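Carving your own stamps - notes for the Trimmont evening talk
By Peninah Mabula
30 Nov 2022
Shares: 4 | Comments: 3

A few people asked for my notes after the talk so I've typed them up more or less as they were on my cards, with the bits I forgot to say put back in. They're a bit jumpy in places. Sorry if you were there and remember it differently!

START

Say hello. Ask who has carved a stamp before. Ask who has carved a stamp and then put it in a drawer and gone back to buying them (hand up myself for this one).

I've been making cards for years and I still love a shop-bought stamp. I am not here to talk you out of yours. But I wanted a particular sort of teasel for a sympathy card and I couldn't find one anywhere, only roses and lilies and a great many butterflies. So I cut one out of a pencil rubber with a craft knife. It looked like a hairbrush. I used it anyway, on the inside of the card, and I still have it. Pass the hairbrush round.

WHAT YOU NEED

Hold things up as I go.

A block. I use the Nilier soft block, the cream one, and I cut it up into smaller bits before I start. A rubber from the stationery aisle is fine for a first go. The very old hard sort crumble, so press your thumbnail into it before you buy and if it leaves a mark you're all right.

A cutter with a few changeable tips. The narrow V does nearly everything. The wide U is for clearing away the background, and I'd had mine for months before I used it properly - I was picking away at big empty areas with the tiny one like somebody digging a garden with a teaspoon.

A soft pencil, a bit of tracing paper, an ink pad and scrap paper. Loads of scrap paper. Old envelopes do nicely.

That's the lot. My first kit came from Türkmen, the little shop by the station, and they let me try the handles before I paid, so do ask. Mine is a fat wooden one that sits in the palm. My sister gets on much better with a thin one like a pen.

DRAWING IT

Draw on tracing paper with the soft pencil, turn it face down on the block and rub the back with a spoon. The drawing goes onto the block backwards, which then prints the right way round. So you don't have to think about mirror writing at all as long as you trace! If you draw straight onto the block, you do. I have a lovely stamp that says SKNAHT.

Keep the first ones chunky. A leaf, a mug, a fat little bird. Fill in with pencil all the parts you want to print and leave bare the parts you're going to cut away. I know it feels like school but when you're halfway through and the lines have all started to look the same you'll be glad of it.

(Show the leaf drawing here, then the finished leaf. Don't show the cat.)

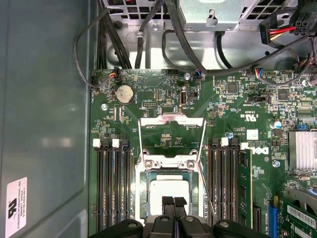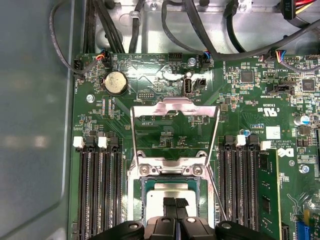

CUTTING IT

Go round the outline first with the narrow V, shallow, and with the tool pointing slightly away from the line. You want the edge to slope outwards like the side of a hill. If you undercut it, the edge has nothing underneath and it folds over when you press.

Turn the block and keep the hand still. This was the thing that changed it for me. On a curve, I hold the cutter more or less in one place and feed the block round with my other hand, slowly, and the curve comes out smooth. When I was moving the cutter I got a row of little corners.

Fingers behind the blade. Always. I say this and then I show them the scar.

Stop before you think you're done. Ink it, print it on an old envelope and look. Then take off a bit more where it's catching. I usually print four or five times while I'm cutting and I keep those test prints in the back of my notebook, they're often nicer than the finished one.

Talk about the chatter marks - those little stray lines you get round the image where the background hasn't been cleared right down. Some people hate them. I leave a few in because they look hand-done, and I think a card that's been made by hand can look like it. If you want them gone, clear deeper, or trim the block close to the picture so there's no background left to catch.

INKING

Pad to stamp, not stamp to pad. Lay the block on the table, carved side up, and dab the pad on it. You can see where the ink is going and you don't flood the fine lines. I use the small Zolen pads for this because they fit in my hand, but any pad with a raised surface will do it.

Pigment ink stays on top of the paper for longer and takes ages to dry, dye ink goes in quickly and can look a bit patchy on a big solid shape. I quite like patchy on leaves. For the mugs I use pigment and then go and make a cup of tea.

If you're planning to colour in afterwards, do a test. Stamp it, leave it, then run whatever you're colouring with across the line. Do this on the same paper as the card. I once did my test on printer paper and my real ones on watercolour paper, and ended up with a batch of very gloomy robins.

MOUNTING

You don't have to. I mostly just hold the block. For bigger ones, I stick them to an offcut of wood or a clear acrylic block with a bit of double-sided tape. Draw an arrow on the back for which way is up. A circle with a pattern in it looks the same all ways round until you've printed it crooked on the front of somebody's wedding card.

THE 100 LEAVES BIT

Tell them about October. I'd set myself to print 100 gift tags with nothing but stamps I'd cut myself, all leaves, for the church sale. I thought I'd be sick of leaves. I did get sick of cutting string. But because it was the same small shape over and over I stopped fussing, and I started doing things I'd never have tried on a proper card: two colours dabbed on at once, printing a second time without re-inking so you get a ghost of the first one behind it, overlapping them, printing off the edge. The second-print one is my favourite thing I've learnt all year. Show tags. Let people take one.

QUESTIONS I USUALLY GET

How do you clean them? Damp cloth, or a baby wipe. Don't soak them. A bit of staining does no harm.

How long do they last? The hairbrush is still going.

Where do you keep them? In a flat tin with greaseproof paper between the layers. Soft blocks can stick to some plastics if you leave them touching, and then you have to peel them off and say goodbye to the detail.

Can children do it? With the soft blocks and an adult sitting right there, the older ones can. For little ones, I cut the shape and they do the inking, and they're much braver with colour than I am.

Can I copy a picture I found online? Draw your own, even if it's wonky. Or trace a leaf, nobody owns a leaf.

END

Blocks and cutters are on the back table, one to each chair, please bring them back up at the end. Kettle's on. Remind them to sign the sheet if they want to come to the cutting afternoon, and bring an apron if you're wearing anything you like.

Contact: use the form on the About page | © Peninah Mabula | Back to top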